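Susora Press to Publish "The Ila Ledger," a Novel of Life After the Grid, in October

FOR RELEASE AT 9:00 A.M.

Susora Press will publish "The Ila Ledger," a post-collapse novel by Arne Baumgart, in October. The book will be issued in hardcover and e-book formats, with an audio edition to follow. It is the first volume in a planned sequence of 3 novels under the series title "Sustar."

The novel runs to 600 pages in the hardcover edition. It is set in the river town of Ila, eleven years after the failure of the continental power grid. The cause of the failure is not established in the first volume. Characters hold competing accounts of it, and the text does not rule among them.

The narrative takes the form of a municipal ledger. Each of the 11 chapters opens with an inventory of grain, lamp oil, salt, seed stock and serviceable tools held in the town store, followed by a prose account of the period the inventory covers. Quantities carry over from one chapter to the next. A discrepancy in the salt figures, introduced in the second chapter, becomes the basis of the main plot.

The central character, Katayama, is the town's storekeeper. At the start of the book Katayama is responsible for the ledger and for nothing else. When the upstream lock fails and barge traffic stops, the ledger becomes the only agreed record of who is owed what, and its keeper becomes a party to every dispute in the town. A second narrative line follows a salvage crew working the abandoned rail yards to the south. The 2 lines meet in the ninth chapter.

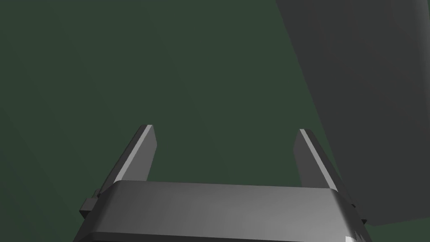

Baumgart said that he had wanted to write about the end of the world from the point of view of the person doing the accounts, and that most novels of this type skip the years in which very little happens. In his view those years are where the rules get made. The early drafts, he added, contained no villain at all, and the final text contains one only in the sense that somebody has to be blamed for the salt.

Susora Press acquired world English rights to all three volumes. Translation and dramatic rights are retained by the author. The second volume is complete in draft and is being edited. The third is in outline. Publication dates for the later volumes have not been set.

The text of "The Ila Ledger" was revised over four drafts. The principal change between the second and third was structural. The salvage narrative, originally a separate section placed at the end, was divided and distributed through the main account. The inventories were recalculated as a result, and two minor characters were removed. A short sequence describing the first winter after the failure was also cut and will appear as a stand-alone story on the publisher's website ahead of publication.

The hardcover includes a map of Ila and the lower river, a reproduction of one complete ledger page and a table of the weights and measures used by the town. The e-book edition carries the same material, with the table linked from each inventory. Readers using small screens should note that the ledger page is wider than it is tall and is best viewed in landscape orientation.

The audio edition presented a separate problem. Read aloud in full, the inventories would have added around two hours to the running time. The audio script therefore gives the complete inventory for the first and last chapters and a shortened version for the rest — items that change between chapters are always read, and items that stay constant are left out. The full tables will be supplied as a downloadable document.
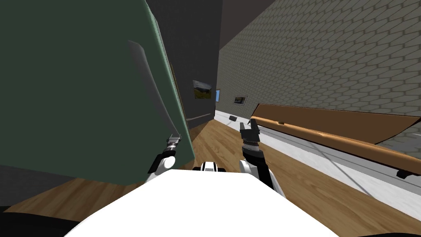 Susora Press: "The Ila Ledger," Volume One of Sustar. Fiction, hardcover and e-book, October.

"The Ila Ledger" will be placed in the publisher's speculative fiction list. Booksellers are asked to shelve it with science fiction. It contains no supernatural elements and no technology beyond what could be kept running with hand tools and salvaged parts. There are scenes of hunger and illness, and one extended account of an amputation in the sixth chapter. The publisher considers the book suitable for adult readers and older teenagers.

Advance reading copies are available in print and electronic form. The advance text is uncorrected. Known errors include a misnumbered page reference in the fourth chapter and a lamp oil total in the seventh that does not match the total carried forward. Both have been corrected for the finished edition. Reviewers who intend to quote from the inventories are asked to check figures against a finished copy.

Review coverage is embargoed until publication. Excerpts of up to one chapter may be licensed for print or online use — requests should name the chapter and the intended outlet. The opening chapter is available without charge to outlets running it in full, inventory included.

Requests for advance copies, excerpt licenses and interviews with the author should be directed to the publicity department at Susora Press. Trade orders should be placed through the usual distributor.

END OF RELEASE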